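Home Shop Guides FAQ Contact
Search the site Go

Packing and storing handmade soap: frequently asked questions
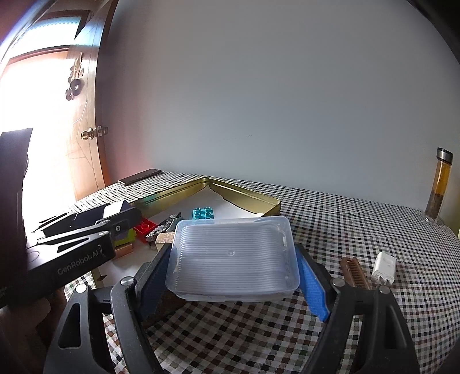
Kieran Sugden

How long do bars need to cure before I box them?

Seven weeks for our standard olive bars, longer for anything with a lot of castile in it. Bars boxed early keep losing water and the box traps it. If you bought a Conholm kit, start the clock from the day you cut the loaf, not the day you poured it.

Can I use a closed plastic box?

Yes, once the cure is finished. Before that, use an open rack or a cardboard tray. I keep finished bars in lidded boxes and take the lids off for an afternoon every few weeks over summer.

Why has my soap grown orange spots?

The oils have gone rancid. Old oil is the usual cause, followed by heat. A garage in February is too hot for soap. Spotted bars won't hurt you but they smell like old crayons, so don't sell them.

Does the colour fade?

Plant colours do. Spirulina goes from green to grey-brown within a couple of months if it's left on a windowsill. Clays and oxides hold up well.

Can I stack different scents together?

They will swap smells. Peppermint gets into everything. Wrap each bar in greaseproof paper or keep one scent to a box.

What should I write on the label?

Batch number, pour date, ingredients and net weight. Check the current rules with your state's fair trading office before you sell at a market. My batch numbers are just a running count, and the latest is 509.

How many bars fit in a Plutetti mailing carton?

12 standard bars laid flat. The rounds don't pack as well and you'll need some filler.

Do you sell labels?

Only in rolls of 2,000. Emil Ruchti looks after those orders and can print a smaller run in March, when the press is quiet.

My bars are sweating. Are they ruined?

No. Glycerine draws moisture from humid air. Wipe them with a dry cloth and move them somewhere with a bit of airflow.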